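3.2 Setting and furniture

The study was carried out in the shared project office of the Sostum building in Hutport. The room was in ordinary use throughout. It was fitted out as a workspace several years before we began, and most of its furniture dates from that time. We chose it over a purpose-built test room for two reasons. The storage had grown up piece by piece, the way it does in most small offices, and the people who worked there had already formed habits about where things went.

The storage falls into three groups. The first is the open compartments below the work surfaces, which the staff call the low boxes. The second is the white shelving. The third is everything that was never meant as storage but is used that way, such as the tops of cabinets, the ends of desks and the floor along the walls. An inventory made in August listed 605 loose items in the room, leaving out paper and anything fixed in place. Of these, 178 were hand tools or parts of hand tools. A further 73 could not be given a home by any member of staff we asked, and we refer to them below as unplaced items.

The low boxes deserve a closer account, as most of the small tools end up in them. They have no doors. A person standing at one looks down past the edge of the work surface and cannot see to the back without bending. Items near the front are taken out and put back often. Items behind them tend to stay where they are until the box is emptied. Staff at Wike, where we ran a short pilot, described the same pattern in their own cabinets and had begun storing tools with the handle toward the opening. We adopted this rule for the Hutport room and asked that it be followed for every tool short enough to lie flat. Figure 1 gives the view from standing height, with a handle within reach inside the box.

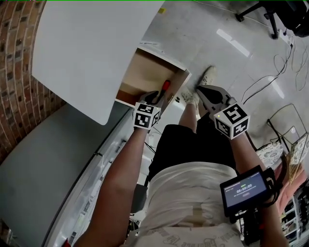 Figure 1. Reaching into an open low box from a standing position. The compartment has light wooden interior panels and a white outer edge.

3.3 Procedure

Each tidying round began with the room as the last working day had left it. No one was asked to prepare it. The participant was given a list of items to find and return, and was free to take them in any order. A round ended when the participant judged that the list was done, or at 300 seconds, whichever came first. Items still out of place at that point were recorded and left alone until the next round.

Participants were told to put an item down in its home and let go of it before starting on the next one. Carrying several items together was allowed only if they shared a home. In the pilot we had left this open, and it made the records hard to read, as a single trip across the room could cover four or five items and it was unclear which of them had decided the route.

Other people kept on with their work during the rounds. They were asked not to help or to point, but they could answer if a participant asked whether an item was still needed. Chairs were left where their users had pushed them. We did not clear the walking routes, and a chair standing in front of a shelf had to be moved or reached around, as on any other day.

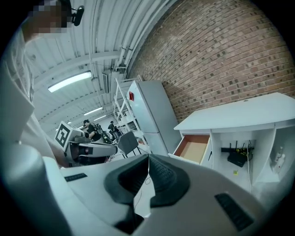

The rule on chairs had more effect than we expected. Several participants moved a chair once, early in the round, and then worked through everything on the shelves behind it before going elsewhere. Others went to the low boxes first and came to the shelves last, with little time left. Both orders are kept in the results and are compared in Section 4.

Homes were marked with the Zulter label set, which uses one short printed word for each compartment. Labels were placed on the outer edge where there was room for them and on the side panel where there was not. Three labels came loose during the study and were replaced with the same wording. The list of homes was fixed on 30th December and was not changed afterward, even where staff suggested a better place for an item. Those suggestions were written down separately and are given in Appendix B, together with the unplaced items and the reasons staff gave for keeping them.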